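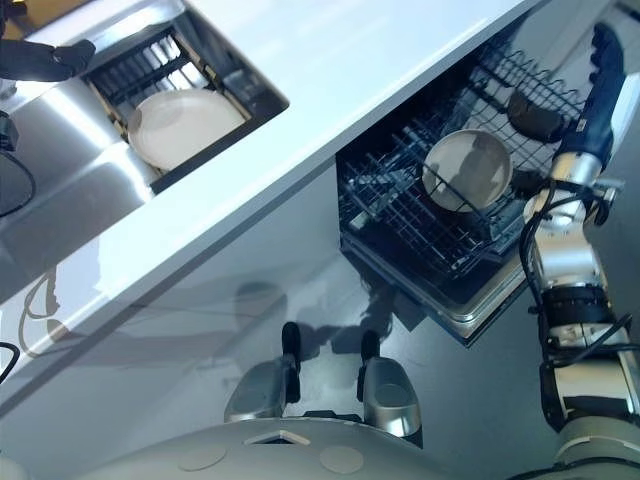

Home Tickets Knowledge base Log out

Ticket: dish unloading, rule on gripper height over an open rack
Site: Esville kitchen
Opened by: Kátia Bastos
Date: 2021-09-23

Kátia Bastos
Praltus stopped twice in the plate task this morning with a force limit fault on the right arm. Both stops came on the way out of the dishwasher rack. The operating rules say "keep clear of the tines" but give no distance. Which value do we use?

Wellington Mendonça
Use 60 mm from the tine tips to the lowest point of the fingers, at all times except the final approach to a plate. Please send the log and your speed setting.

Kátia Bastos
Log attached. Speed was 29 percent. Clearance in the config was 17 mm.

Wellington Mendonça
17 is the old Stitow default and should have been replaced in February. Change it in the site file, not the task file, or the next update will overwrite it. Other points from the rules:
- Rack fully out and base parked before either arm moves.
- One arm over the dishwasher at a time.
- After a force fault, back the arm out by hand. No automatic retry.

Kátia Bastos
Changed and reloaded. Ran the task five times, no fault. Who updates the rules?

Wellington Mendonça
I will add the number to section 4. Leaving this open until Liyanage signs off on the wording.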